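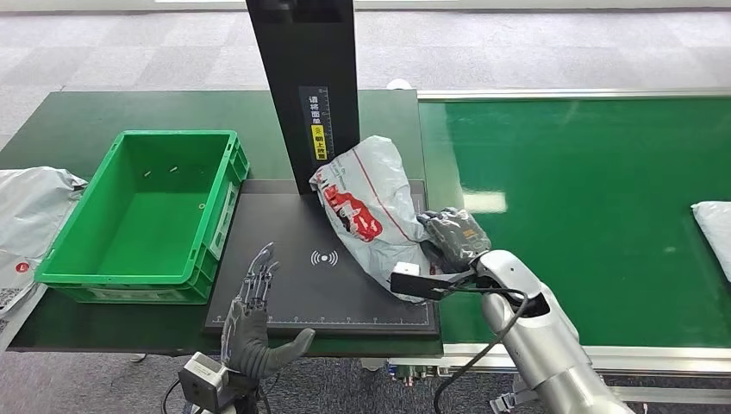
Bone Density Testing: Frequently Asked Questions

The Bone Health Clinic at Clodholm Medical Center performs bone density (DXA) exams for adults by appointment. Our staff completes more than 3000 exams a year. The answers below cover what patients ask most often when they call to schedule.

What is a bone density test?

A bone density test uses a small amount of X-ray to measure the mineral content of your bones, usually at the lower spine and hip. In some cases the forearm is measured instead. The results help your provider decide whether you have normal bone density, low bone mass or osteoporosis.

Who should have one?

Women age 65 and older are generally advised to be tested. Younger women past menopause may need a test if they have risk factors such as a low body weight, smoking, long-term steroid use or a parent who broke a hip. Men with risk factors may also be referred. Ask your primary care provider if you aren't sure.

Do I need a referral?

Yes. We need a signed order from a physician, nurse practitioner or physician assistant before we can schedule you. Your provider's office can fax or send it electronically. If you were seen at the Jokport Family Clinic, your order is already visible to us.

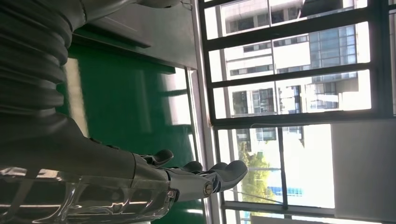 BEFORE YOUR EXAM

How should I prepare?

Eat and drink as usual. Do not take calcium supplements or antacids that contain calcium for 24 hours before the exam. You may take your other medicines on your normal schedule unless your provider tells you otherwise.

What should I wear?

Loose clothing without zippers, metal buttons or a belt. Sweatpants and a T-shirt work well. If your clothing has metal in it, we will give you a gown.

I recently had a CT scan or a barium study. Does that matter?

It can. Contrast material left in the body may affect the measurement. Tell the scheduler the date and type of your last imaging exam and we will choose a suitable day.

Can I be tested if I am pregnant?

Bone density exams are normally postponed until after delivery. Tell us if there is any chance you could be pregnant — even if you have already checked in.

I have a hip replacement. Can I still come?

Yes. We measure the other hip. If both hips have been replaced, the technologist will use the spine and forearm. The same applies to patients with rods or screws in the lower back, who are usually measured at the hip and forearm.

DURING YOUR EXAM

How long does it take?

Plan on 30 minutes from check-in to checkout. You will lie on a padded table while the scanning arm passes over you. There are no injections, and you will not be inside a tunnel.

Is the radiation dose safe?

The dose is very low, much less than that of a standard chest CT. The technologist stays in the room with you.

Can someone come in with me?

Family members are asked to sit in the Ajayi Waiting Area, on floor 2. If you need help getting onto the table, let us know when you schedule so that a second staff member is available.

AFTER YOUR EXAM

When will I get my results?

A physician reads the exam and sends a report to your provider, normally within three business days. You can also view the report in Hatis, our patient portal. The technologist cannot give you results on the day of your visit.

What is a T-score?

It compares your bone density with that of a healthy young adult. A score of -1.0 or higher is normal. Between -1.0 and -2.5 is low bone mass, and -2.5 or lower is osteoporosis. Your provider will look at the score along with your age and fracture history.

How often should I be retested?

Many patients are retested every two years. Your provider may suggest a longer or shorter interval. Try to return to the same clinic each time — scores from different machines are hard to compare.

BILLING AND CONTACT

Will my insurance pay for it?

Coverage depends on your plan and on the reason for the test. Call the number on your insurance card before your visit. For questions about a bill, ask for Efa Skyrme in Patient Accounts.

What if I need to cancel?

Please call the front desk at least one business day ahead, or cancel through Hatis under "My Visits."

Page last reviewed April 21, 2022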